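May 6, 2011

Fruit wax trial, second week

Weighed all samples again in the morning. The balance was drifting a little after I switched it on, so I left it for an hour and started over. The first readings are crossed out in the paper book, please do not use them. Pak-hei Tang asked me to write the numbers in grams only and not mix with percent, so from now I do this.

The coated lot (wax from Wukamum, diluted as on the label) is losing weight more slowly than the bare lot, but the difference is smaller than in January. One orange in the coated lot was 294 g at the start and has lost 7 g. I expected less. I think the coating was too thin near the stem, because I held the fruit there when dipping. For the next lot I will use the wire basket, or ask Obinna how he did it for the pears.

Humidity in the storage cabinet was 62 percent at both readings. The small fan is noisy but still works.

Color and shine

Kuo-hua Liu wants to know if people at home would notice the wax at all. Under the lamp of the bench everything looks shiny, so this is not a fair test. We should look at the fruit on a normal table, on a plate, with mixed kinds together. A mixed plate has another problem, that ripe fruit makes the others ripen faster, so it can be used for looking only and not for weighing. 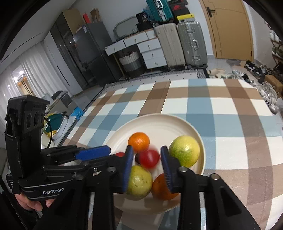
Skin texture makes it difficult to compare. On a small orange citrus the dimples catch the light, and on a smooth red fruit the gloss is strong anyway. For yellow-green fruit I would judge by the brown specks and not by the shine.

Problems

The marker ink comes off from the coated fruit. Li-hua Fang suggests to write on a paper collar instead. I tried it with two and it stays, but the collar must be weighed also – I forgot this the first time.

The bottle of Gemness cleaner is almost finished. Wulan Ngau has the order form.

To do

Repeat dipping with the basket, same dilution.
Stir the wax longer before use, there was sediment on the bottom.
Ask Pak-hei if the January sheets are in the blue folder or still at his desk.
Check the cabinet seal, lower left corner feels loose.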